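Notebook, Wandcombe workshop
Thursday, started 09:10

Dye bath trials, wool, continued from the previous page. Weld on alum mordant, second batch. The first batch came out greener than wanted and patchy near the ties, so this time the skeins were tied looser, in figure-of-eight, four ties each.

Fibre is the Cillby two-ply, undyed, scoured last week and stored damp in the cold room. Dry weight 100 g per skein. Mordant at 12 per cent alum on weight of fibre, no cream of tartar. The tartar was dropped after the earlier tests, where it pushed the yellow towards lemon and did nothing useful for evenness.

Weld is dried tops, chopped, soaked overnight in tap water. Liquor strained twice through cotton. pH before adding chalk was lower than expected for our water - probably the plant material, possibly the strips, which are old. New strips are on order from Rivas. Until they arrive treat all pH readings on this page as comparative only.

09:40 Skeins in, bath lukewarm.
10:25 Bath at 62 degrees. Held there. Above this the colour starts to go brown, see the notes for December.
10:50 Turned the skeins. Skein 2 floating, pushed under with the glass rod.
11:25 Heat off. Left to cool in the liquor.
14:00 Out, squeezed, hung in the back passage away from the window.

Result, still damp: clear mid yellow, far less green than the first batch. Skein 2 has a paler band of about 5 cm where it sat above the liquor. The other skeins are even along the whole length, including under the ties. Will look again when dry, in daylight, against the Gasto shade card.

Exhaust bath kept. There is plenty of colour left in it and it should do for a paler second run, or as a ground for overdyeing with indigo. Label it this time. The unlabelled jar from last month had to be thrown out.

Points to settle before the next batch:

Chalk. I added it dry and it clumped. Slake it in a little warm water first and add it before the wool goes in.

Liquor ratio. The pot was too full to turn the skeins properly. Either fewer skeins or the larger pot, which has a slow leak at the handle rivet and needs seeing to.

Rinse. One rinse left some bits of leaf in the wool. Strain through the finer cloth, even though it takes longer.

Light test. Cut a length from each skein, wind on card, cover half with foil and put on the south sill. Take a first reading after 2 weeks. The first-batch cards are there already and should stay where they are.

Anyone using the pots for madder, please scrub them afterwards. There was a pink tinge in the rinse water this morning before any dye had gone in.

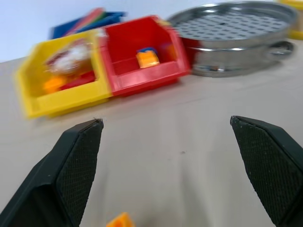
Iron modifier still to be tried on the offcuts. Start with a very weak solution and a short dip, in a separate vessel kept for iron only. If the olive is decent, run a full skein next week.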